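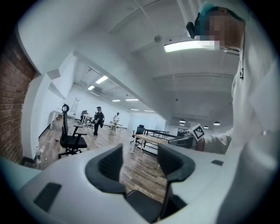
Fig. 1. Brick, white paint and planks, with the ceiling lights running to the back.

Interiors Workshop, Handout 4
Reading a Room from the Ceiling Down
Nabila Latuheru

I love this unit! Most of us walk into a room and go straight to the furniture, so we're going to start at the top and take our time getting to the floor.

The ceiling
Go back to Fig. 1 and look up. The ducts and beams are exposed, and the ceiling is white. Painting ducts the same color as the ceiling is a popular choice in converted buildings (we'll compare paint samples in class, so bring your fan deck). White overhead can throw a lot of light back down, and it gives your eye a rest from all that brick.

The lights
Two families of light share this room. The rectangular ones are set in a line that leads you toward the back, wonderful for showing how deep a space is. Then there are the dome pendants on the right, hanging low. A low pendant pulls the ceiling down with it and makes a smaller room inside the big one, no walls needed! Sketch both kinds in section before you try them in plan.

The walls and floor
Red brick and medium-brown wood are both warm, and both are busy up close: mortar lines one way, board lines the other. A plain white column next to the brick gives you a clean vertical edge. Try covering it with your thumb and see how much heavier the wall feels.

Work surfaces
Now come down to table height. A light blue tabletop against warm planks is a lovely cool patch, and your eye finds it right away. White metal shelving picks up the white from overhead, so the storage stays quiet while the table gets the attention.

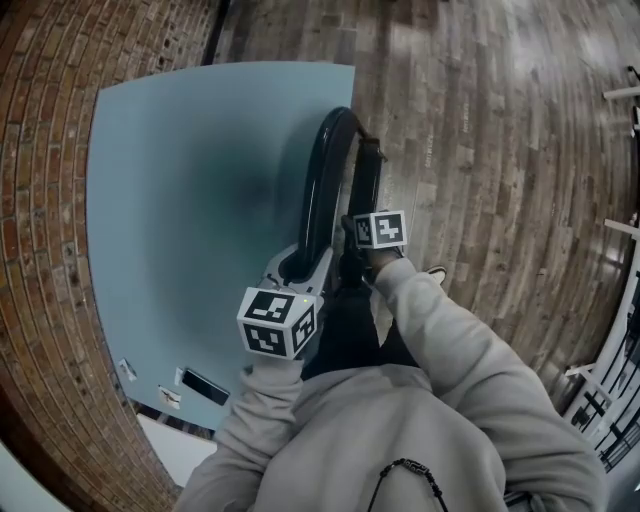 Exercise for next session
1. Pick a room you use every day and draw the ceiling first, lights included.
2. List the main surfaces and mark each one warm, cool or neutral.
3. Choose one tabletop color you would change and paint a swatch of it.
4. Bring the sheet to Gervasio Cisternas in the Brasness studio by 9 on Thursday. Pencil is fine, and so are coffee rings.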